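About Kultunis

Kultunis writes planning and control software for robot arms. We started in Flolitz with 2 engineers and now have a team of 15, most of them working on motion planning.

Our main product, Trurnetti, takes a list of objects and a goal and returns a path the arm can follow. Every release is run through 522 simulated kitchen tasks before it goes out – a full pass takes more than 40 hours.
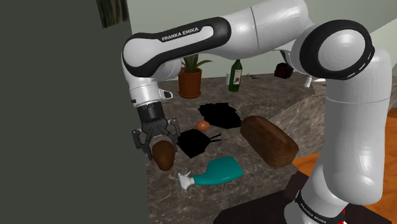
A cluttered countertop in simulation, with the gripper over a brown, potato-like object.

Our second office, in Escobedo, opened in June and handles customer support and training.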